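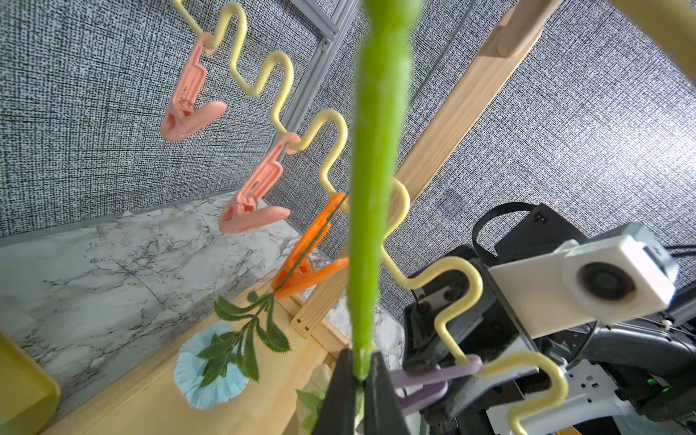 Figure 3.1 Clips and artificial flowers on a wavy rod.

Chapter 3
Hanging Displays: Rods, Clips, and Stems

A hanging display needs a rod, something to hold the rod up, and clips to hold the flowers. The methods in this chapter work for a shop window, a classroom corner, or a party table. You will use the wooden rack from Chapter 2, so check that its uprights are firm before you begin.

By the end of the chapter you should be able to:
- choose a clip that suits the thickness of a stem
- hang a rod from a single hook and bring it into balance
- place flower heads so that they face the viewer

Terms to know: dip, hump, lever, lead stem, drop

Plastic clips come in many colors. In Figure 3.1 they are salmon pink, orange, and purple, and they hang from the dips of the rod. A dip is the low part of a bend, and a hump is the high part. A clip placed on a hump tends to slide down one side, so start at the dips and use the humps only for light pieces tied on with thread.

Artificial stems are usually wire with a plastic cover. Thin stems bend easily and can be turned after they are clipped. Thick stems should be shaped first. A flower hung head-down shows the back of its petals to anyone standing level with it, and the light blue flower in the figure is an example. Some designers want this look. If you don't, bend the stem just above the flower until the face comes forward.

3.1 Hanging from One Hook

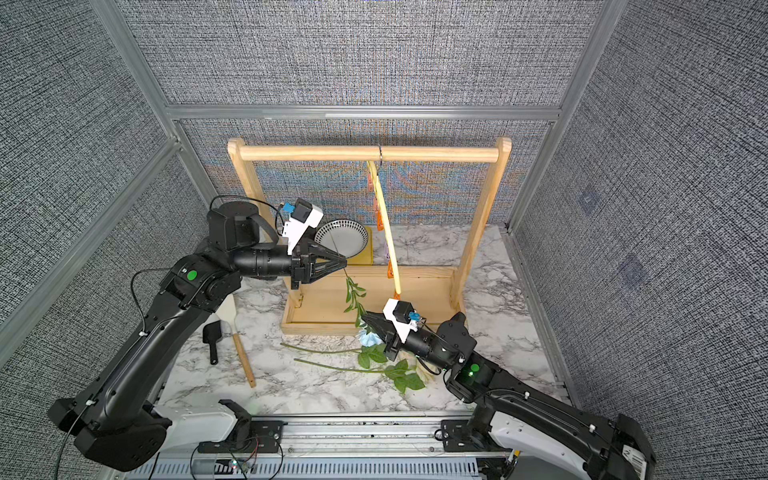
Reading time: 12 minutes

A round top bar can carry a rod on one small hook at the middle. The rod then hangs down from the bar, with the clips spaced along it. The rack in Figure 3.2 is light pine and stands in a shallow base tray.

Put the heaviest stem on first. This is the lead stem, and the others are set by it. Let the rod come to rest before you add the next one. Measure the drop from the top bar to the lowest leaf, and write it in your workbook.

The Bradby method, used in the September project, adds stems in pairs. The Drudalau method works from the bottom clip upward. Both are covered in Section 3.2. Read that section before you cut any stems, and keep the spare clips in the base tray.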